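Speaker notes: Learning to fold from hand-held demonstrations
Skolik meetup, 13 June 2025

Slide 1. Title
Say hi, thank Chun-hung Kan for the slot. Keep this short, people have been sitting for a while.

Slide 2. Why cloth
Cloth is my favorite problem! A mug has one shape. A shirt has a new one every time you drop it, and half of it is hidden under the other half. Classic pipelines want a model of the object first, and with cloth that model goes stale as soon as you touch anything.

Slide 3. How we collect
Two hand-held grippers, one person, real bedrooms and living rooms. No robot in the room during collection. The camera rides on the gripper, so the policy trains on the same close, wide view it will get later on the arm. Total so far: 2,000 demonstrations across 68 garments. Pause here, because I'm really proud of that second number. (Our first set, the one from November, was 1,000 demos and nearly all T-shirts.)

Slide 4. What the policy has to work with
Leave this one up for a bit. Point at the two black fingers, open on either side of the hem, then at the other gripper way over on the left. Ask the room where they would grab first. Let them argue.

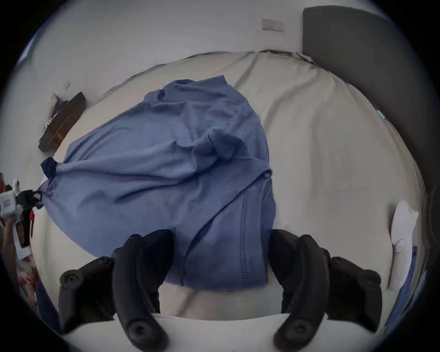
Yen-ting Tsang thinks we are making it too hard for ourselves: with both hands moving, the view changes so much that a fixed overhead camera would teach the same thing with half the data. Fair point, and I want to take it seriously on stage. We did try overhead. It was great at finding the garment and poor at the last inch before the grasp, when the hand covers exactly the bit of fabric you care about.

Slide 5. The result
We held out every garment in the Pladwood set and ran 130 trials on the arm. Wide wrist view beat the overhead camera on first-grasp success, and the gap was biggest on soft knits. That's the part that made me jump out of my chair. Show the bar chart, read the axis out loud, move on.

Slide 6. What still fails
Sleeves turned inside out. Fabric close in color to the sheet. Also long pauses: demonstrators stop to think, and the policy learns to stop too. Play the Fang clip if there's time (it's the one where the arm just hovers).

Slide 7. Next
Trim the pauses, add towels, rerun on the Plernis arm with the slower controller. Ask for garments! If anyone has odd knitwear they can lend us, come find me.

Questions. Repeat each one into the mic.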